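Fliron Office Supply
Home > Desk and stationery > Stocked desk packs > Whitfield desk pack

Whitfield Stocked Desk Pack
Product code 3114

The Whitfield is a complete set of everyday stationery for one desk, packed in a single carton and ready to hand over to whoever is starting on Monday. It suits school offices, clinics, site huts and small businesses that would otherwise order each item separately. Everything in the carton can also be bought on its own from our catalogue.

What comes in the carton
Stapler, compact, and one box of staples
Tape dispenser with two rolls of clear tape
Scissors, right-handed (left-handed on request)
Ballpoint pens, blue and black
Pencils, HB, with eraser and metal sharpener
Highlighters, 4 colours
Ruled A4 notepads
Sticky notes, two sizes
Paper clips and bulldog clips
Ruler, 30 cm
Manila folders and adhesive labels

The folders are packed flat against the bottom of the carton with the notepads on top. Smaller items are in a zip pouch that fits a standard top drawer.

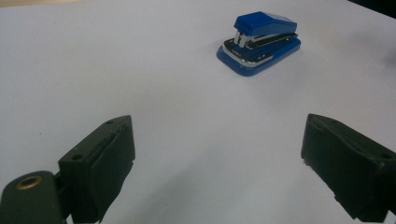
Compact stapler, blue.

Choosing a size
The Whitfield is meant for one person. For a shared counter or front desk, look at the Kilham pack (product code 2248), which has double the pens and notepads, a heavier tape dispenser and a full-strip stapler. The Kilham carton is larger and won't fit in a parcel locker, so please give a street address when ordering it.

If you already have staplers and scissors and only need the things that run out, order the Whitfield Refill. It has the paper goods, pens, tape and staples and leaves out the tools.

Swaps
You can swap up to 4 items in each pack for others of the same value. Common requests are black folders for manila, A5 notepads for A4, and fineliners for ballpoints. Write your swaps in the notes box at checkout. We will email you if something is out of stock before we pack the order. Swaps are the same across all cartons in an order unless you tell us otherwise.

Looking after the stapler
Use the staples supplied or the same size from our staples page. Light staplers are for a few sheets at a time, and thick reports should go to a heavy-duty model. If a staple jams, open the stapler out and pull the bent staple free with tweezers. Do not pry at the front plate with a knife or screwdriver. Keep fingers clear of the front while you test it on scrap paper.
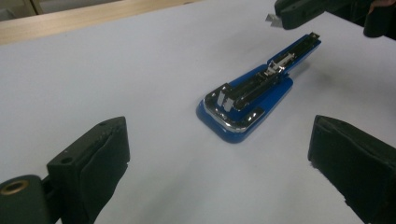
Blue stapler opened out flat.

Delivery
Orders placed before noon on a business day leave our Ledton warehouse the same afternoon. Metropolitan deliveries usually take two business days. Regional addresses take longer and the courier will send a tracking link. Pick-up from the Ledton trade counter is free. Bring your order number.

School orders build up from September, when next year's lists come in. If you need a large number of packs for the new year, send a purchase order early and nominate your delivery week.

Returns
Unopened cartons can be returned within 30 days. Opened cartons can be returned only if an item is missing or faulty. Send us the packing slip number and we will replace the item without asking for the whole carton back.

Prices and contents current from 1/6/23.

Related products
Kilham Counter Pack
Whitfield Refill
Drawer organisers
Staples, all sizes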